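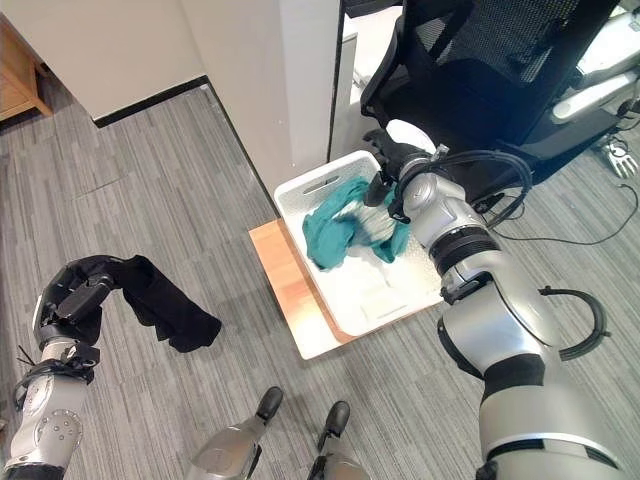 Laundry corner: how we sort and fold at Brollemwood

By Nilmini Kodikara

In the last newsletter I promised to write something about laundry, and several residents have already stopped me on the stairs to ask where it is. I was waiting until I had tried my method for a full month before I recommended it to other people. Now I have tried it, with good weeks and with bad weeks, and I can write it down.

I must say first that I did not learn to do laundry in a proper way. In my mother's house the clothes went out on the line and came back in one big pile, and whoever was nearest had to fold. When I moved into Brollemwood I continued the same way, only without the line. My pile lived on a chair. On some evenings I took clean clothes from the chair and put the worn ones on the same chair, and you can imagine what happened after a few days.

What changed my habit was a small thing. I stopped keeping the basket on the floor. I put it on something low and made of wood, and since then I sort much faster. Before, I was always bending down to the carpet for each piece, and after ten minutes my back told me to stop. If you have a low stool or a strong box at home, please try it. It should be wider than the basket, so that the basket does not tip when you pull out something heavy like a towel.

I also prefer a plain white basket or bin. In a dark one I lose the dark socks every time, and I find them at the bottom when the machine is already running.

Dark things first

My rule is to take out the black and navy pieces before anything else. I do not look at the labels yet. I only lift each dark piece, shake it a little, and lay it on the other side. The strong colors, for example teal or red, I keep separate for the first two or three washes. After this they can usually go together with the dark things, but I still wash them in cold water. The white and the light gray pieces stay in the basket until the end, and so they are ready to carry.

Please check every pocket. In my own machine I have washed one bus card, one lip balm, and a shopping list that became very small pieces of paper on a black sweater. It took me the whole evening and a roll of tape to clean that sweater.

For the dark clothes I turn everything inside out. Jonalyn Tan from the second floor taught me this, and I was doubtful, but my black cotton shirts do look newer than they did before. She also told me to use less detergent than the cap suggests. Our water in the building is soft, and too much powder leaves pale lines on dark cloth. If you see such lines, you do not need to buy anything. Run a short rinse again and they go away in most cases.
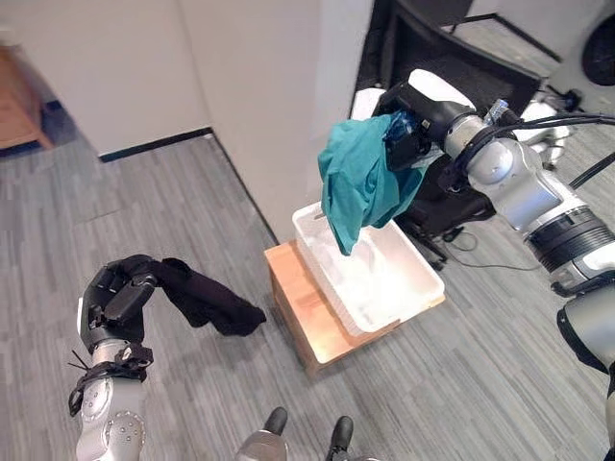
Nipon Klinhom wrote to me after he read a first version of this text, and he does not agree with me about the separate piles. He puts everything into one cold wash, all colors together, and he says he has done it for years without any pink shirts. His opinion is that people make laundry too complicated and then they postpone it. He would like me to tell the readers that one mixed load done tonight is better than three perfect loads that wait until next week.

I have printed his opinion because I think it is partly right. If all your clothes are old and already washed many times, the mixed load is probably fine. But I would not put a new teal shirt together with white pillowcases, and I told him so.

Obaidul Sikder had another question, which was about single socks. He has a bag with them and he does not want to throw them away. I keep mine in the drawer for one month. If the partner does not come, the sock becomes a cloth for dusting the blinds. For this work an old sock is very good, you can wear it on your hand.

Now about the folding. For a long time I folded on the kitchen table, but the table is needed for eating, and then the clothes must move again. The bed is a better place. It is large, it is at a comfortable height for most people, and you have a good reason to finish, as you cannot sleep there before everything is put away. I make the bed first and pull the sheet as flat as I can. On a white sheet the dark clothes are easy to see, and also the hair and the lint on them, which I remove with tape before I fold.

I put the big pieces in the middle of the bed and the small ones near the edge where I stand. With shirts I start from the sleeves. With towels I fold the long side in three parts and then in half, so they fit on the narrow shelves that we all have in the bathrooms here. Fitted sheets I have not learned to fold nicely. I have watched the explanation by Nuwan Pramanik at his own table, slowly and two times, and at home my sheet still becomes a ball. I put the ball inside a pillowcase of the same set and close the cupboard.
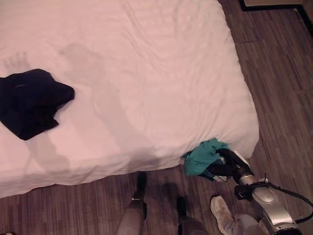
Laundry room reminders

The laundry room on the ground floor is open at the usual hours. Please remember these points:

Take out your clothes when the machine has finished. If you find the clothes of another person in the drum, put them in a basket on the counter and not on top of the dryer, where it gets quite warm.

Clean the lint filter after each use, even if it was only a small load. It takes one minute.

The drying racks are for everybody. Please do not leave your things on them for more than one night.

Do not wash rugs with a rubber back in our machines. Small parts come off and they stay in the pump. For rugs, you can use the larger machines at Dissanayake, the laundry shop behind the bus stop.

A blue bath towel and one child's glove are still on the hook beside the door. If they are yours, please collect them before the end of February.

For the next newsletter I would like to collect advice about wool, because I have made a good sweater very small this winter and I am not the right person to write on this subject. If you know how to wash wool by hand, please put a note in my mailbox or speak to me when we meet. Short notes are welcome, and you can write in any language that one of our neighbors can translate.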